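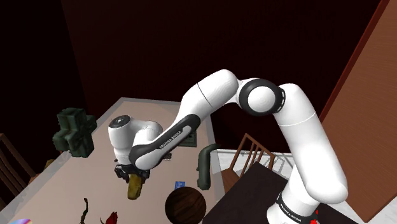 Care of Worktops and Tables in the Home

Advice for tenants and householders
Rallska Housing Association, Property Services
Revised July 2023

Worktops and tables receive more daily wear than any other surface in a home, and most of the damage reported to Property Services can be prevented. The following guidance applies to the kitchens fitted in Association homes and, in most respects, to tables and desks that residents have bought themselves. Residents who are unsure what their worktop is made of should consult the handover folder or telephone the repairs desk before using any product stronger than washing-up liquid.

Daily cleaning

Wipe the surface with a soft cloth wrung out in warm water and a little washing-up liquid, then go over it a second time with clean water. Dry it with a tea towel. Many complaints of a dull or streaky finish are caused by soap left behind after cleaning, and a second wipe is usually enough to restore the surface.

Scouring pads, wire wool and cream cleaners containing grit should not be used. They leave fine scratches in which grease collects, and the surface then becomes harder to clean each time. Bleach should be kept away from wood and natural stone altogether.

Crumbs should be brushed off before the cloth is used. This applies particularly to sugar and salt, both of which will scratch a polished finish if rubbed across it.

Stains

Tea and coffee. Make a paste of bicarbonate of soda and water, spread it over the mark and leave it for 6 minutes. Wipe away without rubbing. On laminate a second application may be needed. Do not use the paste on oiled wood or on marble.

Turmeric and curry sauces. Wash at once with warm soapy water. A faint yellow mark on a pale laminate will often fade over several days if the blind is left open.

Ink and felt pen. Dab with a little surgical spirit on cotton wool, turning the cotton wool often so that the ink is lifted and not spread. Try the spirit first in a corner that is normally out of sight.

Candle wax. Allow it to harden, then ease it off with the edge of an old plastic card. A knife should never be used. Any film that remains can be removed with warm soapy water.

Water rings on wood. Place a clean, dry cotton cloth over the ring and pass a warm iron across it for a few seconds at a time, with the steam turned off. Lift the cloth and check after each pass. Old rings that have turned black have gone deeper into the timber and will need sanding.

Heat

Pans should not be placed directly on any worktop, including stone. A folded tea towel is not sufficient protection for a dish straight from a 200 degree oven; use a trivet or a wire rack with feet. Slow cookers and electric grills should stand on a heat-resistant board while in use, and kettles should be kept clear of worktop joints, where steam can work its way in and cause swelling.

Oiling wooden surfaces

Solid wood worktops should be oiled every three months in the first year and twice a year afterwards. May is a good month for the first of these, when windows can be left open. Clean the surface and leave it to dry overnight. Apply a thin coat of food-safe oil with a lint-free cloth, following the grain, and wipe off the surplus after 20 minutes. Two thin coats are preferable to one thick coat, which will remain sticky.

Cloths used for oiling can catch fire if left in a heap. They should be laid flat outdoors until stiff and dry — or soaked in water — before being put in the bin.

Joints and sealant

Check the sealant behind the sink and along the wall twice a year. Sealant that has lifted, split or turned black should be reported. Derek Gosling of the repairs team advises residents not to apply new sealant over old, as the new bead will not hold and both must then be cut out.

A worktop that has begun to swell at a joint should be kept dry and reported promptly. Small areas can often be saved. Full replacement was needed in several homes last year where a slow leak beneath the tap had gone unnoticed.

Wobbly tables

Turn the table on its side on a blanket and tighten the leg bolts a little at a time, moving from one leg to the next. If the wobble remains, the floor may be at fault — try the table in another position before cutting or packing a leg. Felt pads should be replaced when they become hard or pick up grit.

Further help

Residents may request a printed copy of this guidance, or a large-print version, from Shabani Gachanja in Property Services. Worktop repairs should be reported through the repairs desk in the usual way.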